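Search products
Search
All categories

Hilska Rail Storage – Hanging Basket, Hook Rack and Perforated Tray

Item group 1371. Supplied by Wegener.

The Hilska rail storage group is intended for small walled work areas where floor space is limited and most items have to be hung or set in trays. The parts are sold separately and are not tied to one rail system. Any rail that accepts the basket hooks can be used, provided it is level and fixed at both ends.

Hanging basket, white

White wire mesh, long rectangular form, with hooks along the top edge. The basket is lifted on and off without tools. It is meant for light goods: cloths, soft toys, cable, packaging. Load should be spread along the length. Do not hang the basket from one hook while filling it.

Hook rack, black

Black metal wire, five curved hooks. The rack can be mounted upright or across. On a vertical rail, a cable tie near the top stops the rack from sliding down. Ties are not included. Check the tie when the rack is moved and replace it if the head has slipped.

Tray, white

White plastic, rectangular, shallow, with small round holes in the raised end. The tray stands on any flat surface and can be turned to suit the reach of the user. It has no lid. Wash by hand with mild detergent. Abrasive pads leave marks on the plastic.

Placement

Fix the horizontal rail first and set the basket height from the tallest item that will stand below it. The rack is best placed on a side wall, where the hooks do not meet the basket. Marble-pattern tile in pale gray is available from Ustier and is wiped down with a damp cloth. The darker floor panel has a speckled pattern – crumbs and lint are hard to see on it, so it should be swept on a schedule.
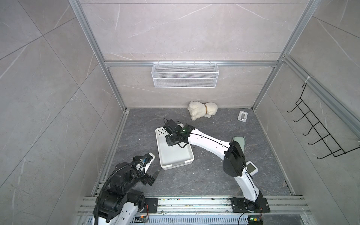 Rails are cut to order and are not returnable once cut. Baskets, racks and trays can be returned unused in the original carton. Replacement parts are listed under item 2197. Orders for the Jindeo rail clamp, item 159, are shipped separately.

Technical questions: Frauke Wunderlich, product support. Please give the item number and the rail profile in use.

Page revised 2023-04-04

This site uses cookies to keep your cart and language settings. Accept / Manage settings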